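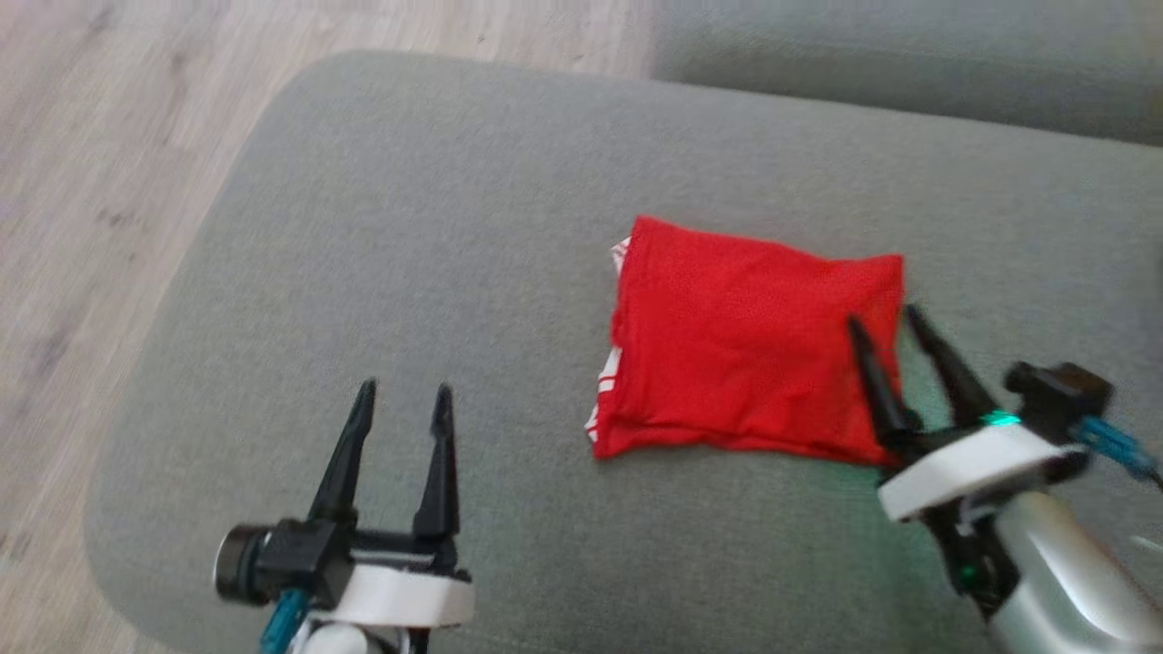

Folded red cloth on a gray seat cushion.

Spot Cleaning a Fabric Sofa Cushion

Updated 2025-10-25

These steps apply to woven upholstery marked W or WS on the care tag. Fabric marked S takes solvent cleaner only. Fabric marked X can be vacuumed but takes no liquid of any kind. The tag is usually sewn under the seat cushion or stapled to the deck below it.

What you need

Vacuum with upholstery tool
Clear dish soap, no dye or lotion
Distilled water
Two white cotton cloths
Soft brush

Colored cloths can transfer dye when damp. Keep them for dry dusting.

Test first

Mix 2 teaspoons of soap into 3 cups of lukewarm water. Dampen a hidden area, such as the underside near the zipper, and let it dry completely. If the color shifts or a ring forms, stop and use a professional cleaner.

Procedure

1. Vacuum the cushion, including the seams. Work in one direction, then across it.
2. Dip a corner of the first cloth in the solution and wring it until it no longer drips.
3. Blot from the outer edge of the stain toward the center. Do not rub. Move to a clean part of the cloth as it picks up soil.
4. Blot with the second cloth, dampened with plain distilled water, until no suds appear.
5. Press with a dry towel and stand the cushion on its side to dry. Keep it out of direct sun.
6. Brush lightly once dry to lift the weave.

Water rings

A ring means the center was wetter than the surrounding fabric. Mist the whole panel evenly with distilled water, seam to seam, and let it dry again.

Removable covers

Do not machine wash a cover unless the tag allows it. A zipper alone does not mean the cover is washable. Many are cut to fit and will shrink.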